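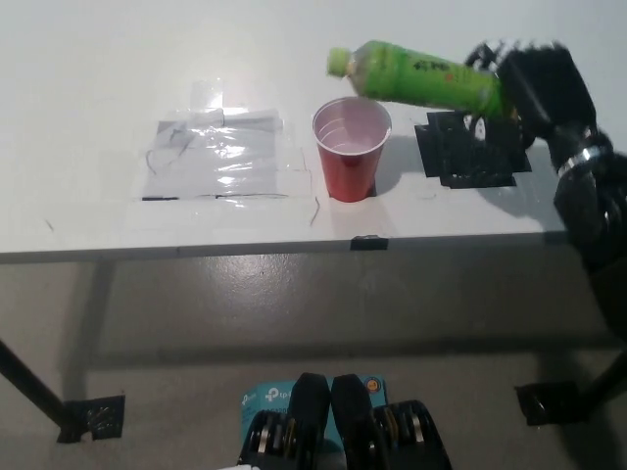
Rididbridge Tenants and Residents Forum
Minutes of the meeting held Friday, October 13, 2023

Present: Joanne Kettle (chair), Darren Wragg, Manon Beaulieu, Lakmal Talukder (minutes), plus residents from Inskip Street and the Winau Road blocks
Apologies: Roland Naylor

1. Minutes of the last meeting
Agreed, with one fix: the bus shelter in item 3 is the one on Winau Road, not Inskip Street.

2. City council statement on renters
Joanne read out the statement by the council's housing lead, which said that late rent in the city comes down to "poor choices by young tenants." There was a lot of feeling in the room! Manon said the remark left out rent increases altogether, and several people from the Winau Road blocks spoke about getting two increases in a single year. Darren thought we should invite the housing lead to come and meet people before writing anything angry. After a good, lively discussion it was agreed to do both - a letter now and an invitation with it.
Action: Manon to draft the letter, Joanne to sign.

3. Petition
Wonderful news here. The petition for a public hearing needed 500 signatures and the city clerk has accepted 503. Darren thanked everybody who knocked on doors in the rain, and especially the Inskip Street residents, who brought in 194 of those on their own. The clerk has confirmed that the hearing will go ahead in March. The exact day is still to come.
Speakers get four minutes each. Five people have put their names forward so far and we would love to have more, including anyone who has never spoken at a hearing before. Lakmal offered to run a practice evening.
Action: Lakmal to find a date for the practice evening. Darren to ask the clerk whether written comments can be read out for people on night shifts.

4. Mokari building
Roland sent a note. The owners of the Mokari building have replied about the broken entry door and say a new lock is on order. No delivery date given. A resident on the second floor said the stairwell lights are out again as well. Joanne will add this to the same complaint so that it keeps one reference number.
Action: Joanne.

5. Newsletter
Manon has most of the fall issue ready and it looks great. Still wanted: a short piece on the petition and something from the community garden. The piece on the council statement will wait until we have a reply.
Action: Darren to write up the petition.

6. Any other business
Parking on Inskip Street on trash days was raised again. Held over to the next meeting so Roland can be part of it.

Next meeting: same room, date to be sent out by email. Lakmal to bring the sign-up sheet for speakers.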